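Progress report to the Moriarty Fund
Stikari furniture repair scheme, second period
Prepared by Dymphna Tully, 3/28/26

You asked for a plain account of whether the repair scheme is doing what we said it would. My answer is that it is doing part of it, and I would be careful with the rest.

We took in 87 pieces during the period and returned 73 to households. Annick McIntyre would like to call that a success rate. I wouldn't yet. A returned chair is one that left the workshop, and we have follow-up calls for very few of them. Until those calls are made we don't know how many are still in use.

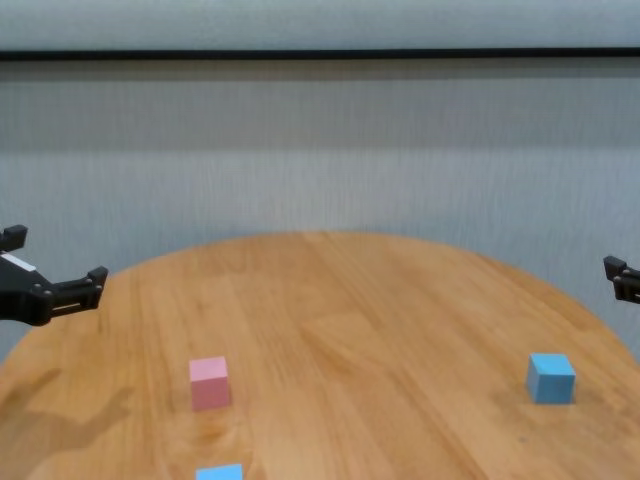 Finishes remain the weak point. The supplier of the Flevero oil promised a hard surface after two coats, and I have heard promises like that before. Yaa Issahaku has been keeping notes on which tops come back with complaints, and tables lead the list by a long way. A round top like the one shown, with the grain running straight and the seams visible between the planks, is the sort of thing people want kept looking like wood, so painting over trouble is not open to us. The slight sheen is about as much shine as most households will accept - several have asked for less. I would hold off on buying more oil until the notes cover a full winter.

Training went better than I expected, though I expected little. Ruairí Ní Mhurchú ran the gluing and clamping sessions and 9 people finished. Whether any of them will take paid work at Drokeo is a separate matter. Drokeo has been friendly and has signed nothing.
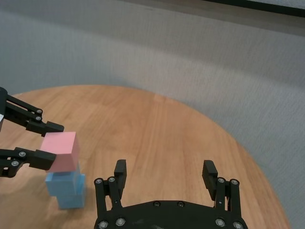

Can the scheme cover its own costs by the end of next year?
On present numbers it can't. Repair fees pay for materials and a small part of the rent, and wages still depend on the grant.

Eimear Mac Giolla has proposed a leaflet run of 1000 to bring in more paying customers. I have asked her to start with a smaller batch, as the last leaflets brought in mostly questions about mattresses, which we don't take. The money set aside for the second sander is unspent and I would like your permission to carry it over. Follow-up calls start next, and the results will be in the next report whatever they show.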